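Fleria sent me the Plindero gripper kit to try. Two fingers, a palm block, a wrist camera mount and a bag of screws. Posting notes as I go.

Price is $800 without an arm. The camera is another $100. Shipping took longer than I wanted, but everything was in the box.

Setup for the first tests: pink bowl, clear ribbed mug, teal basin, white table. Cheap plastic stuff. The finger pads have a fine textured pattern.
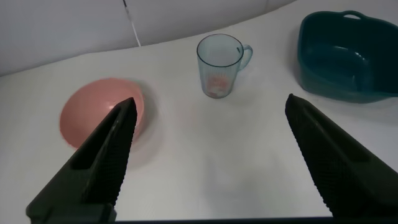
Calibration comes next. The app walks you through open, close, then a force setting from 0 to 50. I left it at the default. The manual skips a step with the cable clip, so check the support page first.

Compared with the Drendero I used in January, the Plindero is quieter and the software is less of a pain. The Drendero has better documentation.

Clear plastic is the thing I care about most. Depth cameras have trouble with it, and the kit claims a mode for that. It's off by default, under Advanced.
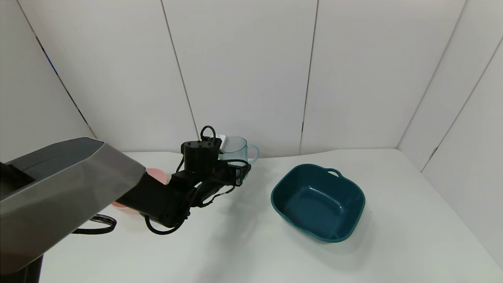

Hyun-seo Myung: Does the clear plastic mode work with a Yoon controller, or only theirs?

Only theirs for now. Support told me a Yoon driver is planned, no date given. I'd wait if that's what you run.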